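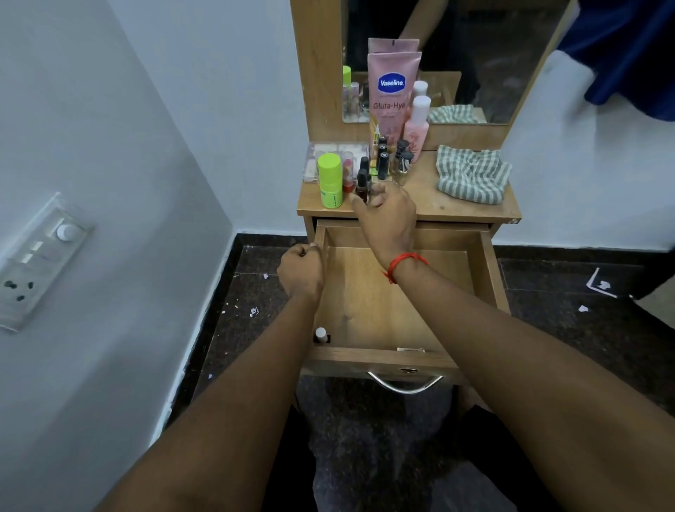

Tidy-up robots and the dressing table drawer

Hoseck sells the Dikine as a countertop arm that will "put away" your vanity. I ran one for four weeks in March and I would not let it near nail polish again. It picked up a bottle by the cap, the cap turned, and the bottle went into the drawer on its side, open. The screen said 65 items stored, no faults. Error 1062 came up only when the gripper had stuck to the drawer floor.

If that happens to you, switch it off at the wall first. The pause button leaves the motor holding its position, and mine pinched a finger when it let go. Open a window. Polish and remover both give off vapor that catches fire easily, so no candles and no hair dryer until the smell has cleared. Wipe the gripper pads with a dry paper towel - the leaflet says remover is fine, but it turned mine gummy.

Then do the drawer by hand, with the arm still unplugged.

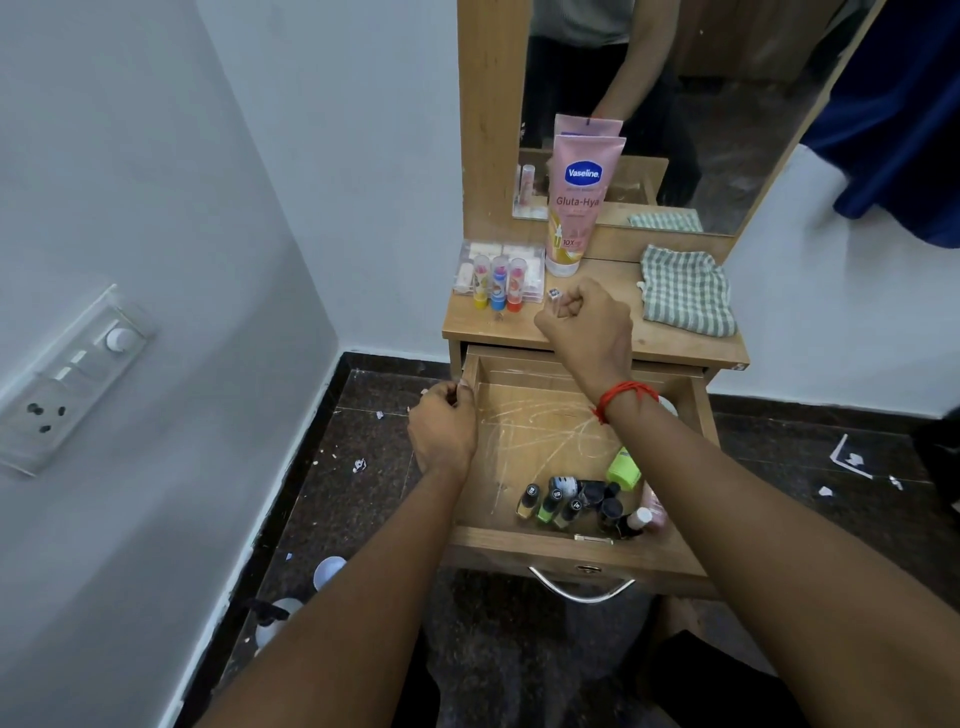
Tighten every cap before it goes in and stand polish upright in one corner, close together. Tubes can stay up on the tabletop if they stand on their caps. Pull the drawer all the way out to work and keep hold of the side.

Hoseck's answer to my complaint was a software update. Maybe it helps. I haven't seen it tell a loose cap from a tight one yet, and until it does it can fold washcloths.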